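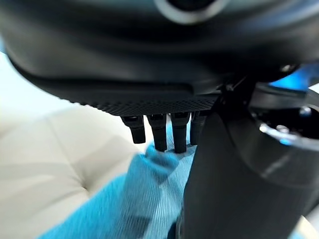 Wrist camera view blocked by the hand: move the camera or change the hand?

Asked by Gopinath Thomas
Tags: grippers, wrist camera, cloth

I'm comparing two hands for picking up cloth, the Essien four-finger and the Flonetti parallel jaw. Same arm, same controller, same blue cloth on a tufted cushion. With the Essien the housing fills the top of the wrist view and the big black finger takes up much of the right side. I can see the fingertips on the cloth but I lose the fabric where it goes behind that finger. I have 1,164 grasps recorded with the Essien and don't want to throw them out. Is it worth making a new bracket?

2 answers

Korkor Atinga
Leave the camera where it is until you finish the comparison. If you move it now, the old grasps and the new ones won't match. What you need from the wrist view is the contact point, and you have that. For the part behind the finger, add a fixed camera on the left side, level with the cushion. We did this at Tredovmont with a similar hand and kept the wrist bracket as it was. Shorten your exposure too, the lower part of the cloth is smearing. Try 2 ms and add light if it gets too dark.

plallham_user32
Just use the Flonetti. Two jaws, less in the way. Haven't tried it on cushions though.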